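From: Rekha Sundaram
To: cell-upkeep list
Date: 16/04/2023
Subject: Re: wrist camera offset after changing fingers

Primo Fiore wrote:
> After I changed the fingers on the Trallville cell, the gripper
> closes 2 mm beside the block. Must I make the full calibration again?

Dear Primo,

I had the same trouble in December. Before you calibrate, please loosen both finger screws, push the fingers against the stop and tighten again. On ours, one finger was not fully seated.
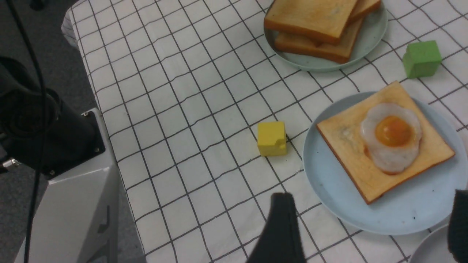
Then do the short check with the yellow block only. I move down at speed 300 and stop above it. If the offset is still over 1 mm, run the full routine. It needs 214 poses, so start it before lunch.

Please also pull the cloth flat before you begin. The Ramico notes do not mention this.

Regards,
Rekha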